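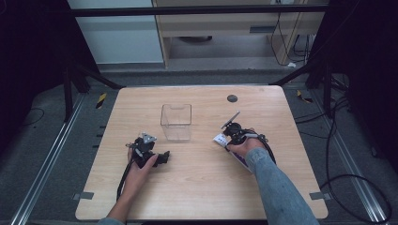
Figura 3. Posto de demonstração com o par de garras manuais Gritia: a garra direita segura uma embalagem branca e roxa; ao fundo da mesa, a caixa transparente.

4.2 Avaliação do kit Gritia

O kit Gritia, distribuído pela Ukbridge, inclui duas garras de mão com cabo e o programa de registro Trolano. A tarefa escolhida foi pegar pequenas embalagens e depositá-las na caixa transparente (Figura 3). Seis operadores sem experiência prévia gravaram 195 demonstrações, das quais 138 foram aceitas pelo filtro automático do Trolano na primeira passagem.

O que mais nos entusiasmou foi a rapidez do aprendizado! Depois de poucas tentativas, os operadores já trocavam a embalagem de uma mão para a outra com uma naturalidade que nunca tínhamos obtido por teleoperação. O fechamento dos dedos é suave e previsível, mesmo em objetos de cantos vivos.

Os cabos pedem atenção. Nas sessões longas, o da garra direita limitou a rotação do punho, e Lucinda Hutchins sugeriu prendê-lo ao antebraço, solução adotada nas últimas 93 gravações. A comparação com as garras Mösli é apresentada na seção 4.3.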